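Fleltent Control Suite: Set-up Guide
Section 8. Two-arm workspace: perception check and grasp planning
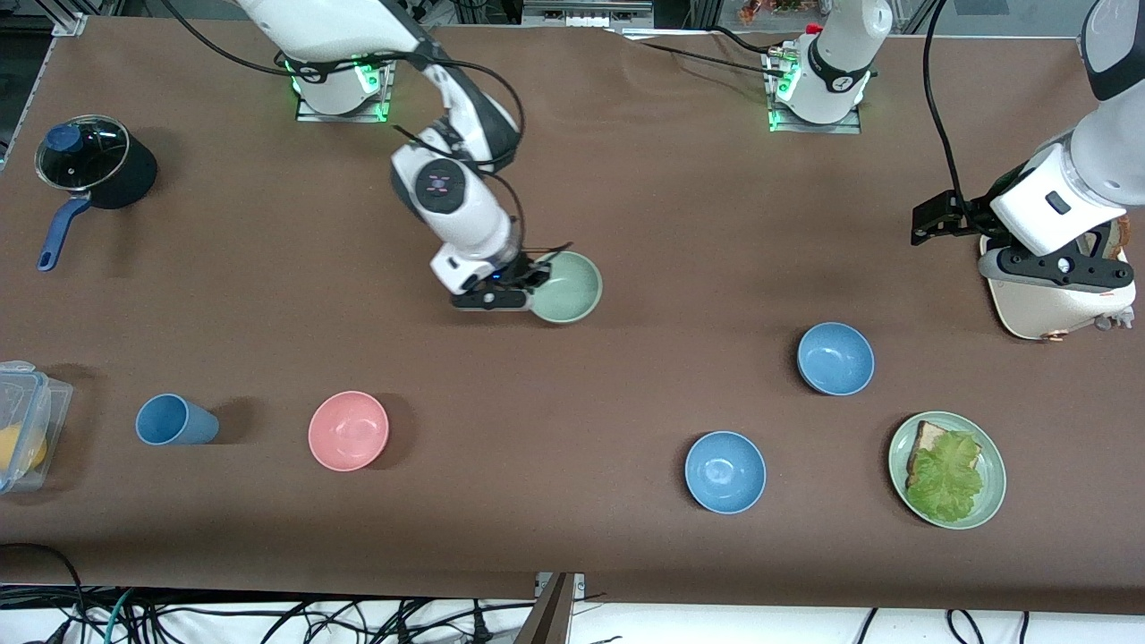

Page last changed: 13 March 2026 by Forough Ghaffari

8.1 Scope

This section covers the software steps between a finished arm calibration (Section 7) and the first planned grasp on a tabletop workspace. It applies to two-arm stations that run the Kerach perception node and the Koller planner. Single-arm stations use Section 9.

Arm names in the software follow the robot's own left and right. In the fixed camera view used for this section, the robot's right arm is on the left half of the picture and the left arm is on the right half. All topic names, log entries and joint tables use the robot's naming, regardless of the camera.

8.2 Before you start

Confirm that both arms are enabled and report no faults in the station panel. Confirm that the calibration file loaded at start-up matches the station ID. Keep people outside the marked area for all steps that command motion.

CAUTION: The planner does not model cables. A path that is clear in the planning view can still drag a wrist cable across an object or around a link. Watch the cables during every first run of a new path and keep one hand on the stop button.

8.3 Start the perception node

1. Open a terminal on the station computer and load the workspace profile.
2. Start the Kerach node. It listens on port 3066 by default.
3. Open the viewer and select the fixed camera stream.
4. Draw the table region. Follow the edge of the brown tabletop and leave out the rails, the floor and the cables beyond the near edge.
5. Save the region. The node restarts its object tracker when the file is written.

If the viewer shows a stream but no object outlines, check that the table region is closed. An open region is accepted without a warning and filters out every detection.

8.4 Check the object list

1. Clear the tracker history.
2. Wait for the object list to settle. This can take up to 8 seconds.
3. Compare the list with the table. The layout shown with this section should give four entries of class bowl: one pale green, one pink and two light blue.
4. Select the cup entry. The blue cup is on its side, so its pose must be reported as "lying". If it is reported as "upright", lower the height prior for the cup class and repeat from step 1.
5. Select the pot entry and turn on part view. The lid knob and the long handle should be listed as separate grasp regions.
6. Select the plate entry. Food on a plate is attached to the plate as a child object and moves with it in the planning view.

Note: Clear lids and clear containers return sparse depth. For these objects the node fills the shape from the class template and sets the flag depth_estimated. Do not plan a grasp on a flagged object until its template has been checked by hand.

Note: An object partly hidden by a gripper housing keeps its last tracked pose. If it has no earlier pose, it is listed as "unknown" and treated as an obstacle. Move the arm away and clear the history to get a fresh detection.

8.5 Plan a rim grasp

1. In the Koller panel, set the active arm to "right".
2. Select the green bowl as the target and "rim" as the grasp type.
3. Set the approach side to "left" in camera coordinates.
4. Press Plan. The planner returns 2 candidates, ranked by clearance.
5. Step through the first candidate in the planning view. Check the finger clearance at the rim and the distance between the forearms.
6. Press Execute to Pre-grasp. The arm stops beside the rim with the fingers open.
7. Compare the finger position in the camera stream with the overlay. If they differ visibly, press Abort and return to Section 7.

CAUTION: Do not change the active arm while a plan is loaded. The idle arm is held as a fixed obstacle, and its stored pose is not refreshed until the plan is cleared.

8.6 Errors

E286: Target pose is older than the joint state. Clear the tracker history and plan again.

"No candidate": The approach is blocked by a neighboring object or by the other arm. Change the approach side or retract the idle arm.

"Region mismatch": The table region was saved under a different station profile. Redraw it as described in 8.3.

Corrections to this section go to Ruwan Nanayakkara, with the tracker log attached. Saving grasps to the Bruden library is described in Section 10.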